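Manipulation domestique bimanuelle

La manipulation domestique bimanuelle désigne l'ensemble des tâches ménagères confiées à un robot muni de deux bras : débarrasser une table, ranger des bocaux, vider une poubelle, verser un liquide, plier du linge. C'est l'un des domaines les plus vivants de la robotique actuelle, et sans doute l'un des plus réjouissants à suivre, tant les gestes concernés nous paraissent banals !

Origines

Les robots d'usine manient depuis longtemps des pièces rigides, toujours présentées au même endroit. La cuisine obéit à d'autres règles : objets souples, formes variées, lumière changeante. Le projet Saber, lancé à Astarwood, fut conçu autour de cette difficulté, avec un répertoire de 50 corvées courantes réparties en 4 familles (saisir, transvaser, ranger, nettoyer). L'atelier Boltisier en a ensuite tiré une version pour petits ateliers, où l'on trie des flacons et regarnit des étagères.

Le cas des objets transparents

Verres, bocaux et gobelets en plastique restent redoutables. Une paroi claire laisse voir ce qui se trouve derrière elle, renvoie des reflets, et les capteurs de profondeur s'y trompent volontiers. Un gobelet mince ajoute une contrainte mécanique : trop serré, il se déforme – trop peu, il glisse. Le travail à deux pinces demande en outre que chaque bras tienne compte de la position de l'autre, parfois à quelques millimètres près.

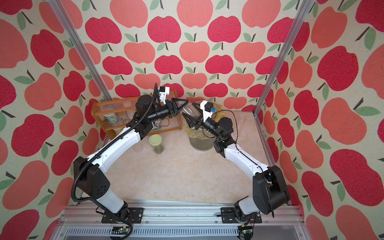 Letden objecte que la prise elle-même n'est plus le vrai problème, et que l'on devrait juger ces machines sur une soirée entière de vaisselle, avec les restes, les couverts emmêlés et le chat qui passe.

L'argument a fait son chemin. Les essais de Saber comportent désormais des séries longues : lors de l'une d'elles, 331 manipulations furent enchaînées, dont 200 menées à terme sans intervention humaine. Les échecs se concentraient sur les sacs froissés et les récipients clairs.

État actuel

Une machine peut aujourd'hui exécuter beaucoup de corvées isolées, dans un espace préparé et à un rythme plus lent que celui d'une personne. L'enchaînement libre, dans un logement inconnu, demeure un sujet de recherche. Les progrès les plus attendus portent sur le toucher, la reprise après une erreur et le coût des bras.

Voir aussi : préhension robotique, apprentissage par démonstration, robot de service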